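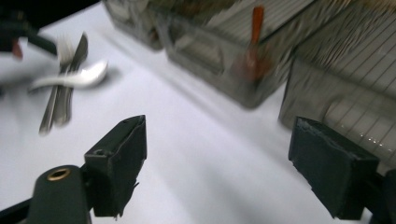

Fork and knife over the white tabletop.

Sorting a Mixed Utensil Drawer into Open Bins
By Elsa Ahonen
Updated 26 August 2019

This method covers a drawer that holds metal silverware together with chopsticks, plastic spoons and long cooking utensils. It uses three open bins of equal size and a clear table. Allow 13 minutes for an average drawer.

Before you start

Empty the drawer onto the table and vacuum out the crumbs. Measure the inside width, depth and height. The drawer used for these notes is a Skandwood unit with 90 mm of clear height, and anything that stands taller than that will catch on the frame when the drawer closes. Subtract the thickness of the liner if you use one.

Wash and dry the bins. Water trapped under a ribbed base leaves marks on a wood drawer bottom.

Step 1. Set out the bins

Place the bins side by side along the back edge of the table, short ends facing you. Keep the front half of the table free for loose pieces. See-through bins need no labels at this stage. If yours are opaque, put a strip of masking tape on the front end of each.

Step 2. Separate by type

Work in this order:
Chopsticks
Spoons
Long utensils
Metal forks and knives

Chopsticks go first. They roll, and they slide under everything else. Stand them in the left bin, leaning against the back wall, and match pairs by color later.
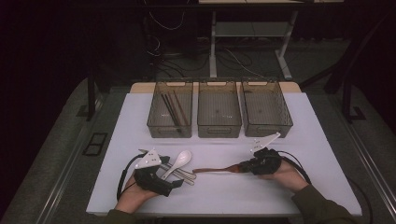
Lay pale chopsticks apart from dark and reddish-brown ones until all of them are out of the pile. A stick with no partner stays in the bin until the end of the job. Lightweight plastic spoons get the middle bin and should not be mixed with metal.

Long utensils take the right bin. Check each one against the inside depth of the drawer. Anything over 200 mm goes in diagonally or moves to a jar on the counter.

Step 3. Metal silverware

Forks and knives go back into the fixed tray, handles toward the front. A Bramano or Mulder tray with 135 mm of width left beside it will take one narrow bin. Turn all knife edges the same way.

Step 4. Refit the drawer

Load the heaviest bin at the back. Open and close the drawer fully twice. If the bins shift, put a square of non-slip mat under each one.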